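Kapitel 2
Oberflächen und Licht im Innenraum
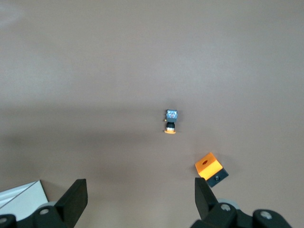
Abb. 2.1: Matte Tischfläche in bräunlichem Grau mit einem kleinen Gegenstand. Oben links ein schwacher heller Fleck, quer über die Fläche ein dunklerer Streifen.

Im ersten Kapitel haben wir die Lichtquelle betrachtet: ihre Stärke, ihre Richtung und ihre Farbe. Jetzt kommen wir zu der anderen Seite, nämlich zu den Flächen, auf die das Licht fällt. Ein Raum wird zum großen Teil durch Licht erhellt, das schon mindestens einmal an einer Wand, an der Decke oder an einem Möbelstück zurückgeworfen wurde. Wer einen Raum plant und nur die Leuchten auswählt, hat deshalb erst die Hälfte der Arbeit gemacht.

2.1 Was wir unter Glanz verstehen

Im Alltag sagen wir, eine Fläche ist matt oder sie glänzt. Für die Planung sind diese beiden Wörter zu grob. Eine Fläche kann das Licht gerichtet zurückwerfen, wie ein Spiegel, oder gestreut, wie ein Blatt Löschpapier. Fast alle Materialien, mit denen wir bauen, tun beides zugleich, aber in verschiedenem Verhältnis. Auch ein matter Lack zeigt bei flachem Blickwinkel oft eine helle Stelle. Diese Stelle wandert, wenn der Betrachter seinen Kopf bewegt. Ein Schatten dagegen bleibt an seinem Ort, solange die Lampe und der Gegenstand nicht bewegt werden. Mit dieser einfachen Probe kann man die beiden Erscheinungen gut voneinander unterscheiden.

Der Reflexionsgrad gibt an, welcher Anteil des auftreffenden Lichts insgesamt zurückgeworfen wird. Er sagt noch nichts darüber, in welche Richtung das geschieht. Zwei Tischplatten können also denselben Reflexionsgrad besitzen und trotzdem sehr verschieden auf das Auge wirken. Studierende verwechseln die beiden Größen am Anfang häufig, und auch in Produktblättern werden sie nicht immer sauber getrennt.

2.2 Die Arbeitsfläche

Am Arbeitsplatz stellt sich die Frage nach der Oberfläche besonders streng, denn hier ruht der Blick viele Stunden auf demselben Feld. Eine sehr helle Platte ermüdet die Augen. Eine sehr dunkle bildet zum weißen Papier einen starken Kontrast, an den sich das Auge bei jedem Wechsel neu anpassen muss. Für Büros wählt man daher gern mittlere Töne mit geringem Glanz, zum Beispiel Grau, Sand oder ein helles Braun.

Als durchgehendes Beispiel dient uns in diesem Buch der Umbau der Bibliothek Sarnetier. Im Lesesaal wurden 191 Arbeitsplätze neu eingerichtet. Zur Auswahl standen zwei Beschichtungen, die im Folgenden mit ihren Handelsnamen Hosby und Arum bezeichnet werden. Hosby ist heller und leicht seidig, Arum ist dunkler und stumpf. In der Bemusterung gefiel den meisten Beteiligten zuerst Hosby. Nachdem aber die Muster unter den Fenstern der Südseite gelegen hatten, fiel die Entscheidung auf Arum, weil sich auf der seidigen Fläche am Nachmittag der Himmel abzeichnete.

2.3 Aufbau des Kapitels

Die Abschnitte 2.4 und 2.5 behandeln die Messung des Reflexionsgrades und die üblichen Glanzstufen. Danach folgt die Berechnung der mittleren Helligkeit im Lesesaal, einmal mit dunkler und einmal mit heller Decke. Die nötigen Materialwerte finden Sie in der Tabelle am Ende des Kapitels. Für die Übungen brauchen Sie ein Blatt weißes Papier, eine verstellbare Tischlampe und möglichst mehrere Materialproben mit verschiedenem Glanz.

Begriffe, die Sie vor dem Weiterlesen wiederholen sollten: Lichtstrom, Beleuchtungsstärke, Leuchtdichte (alle in Kapitel 1).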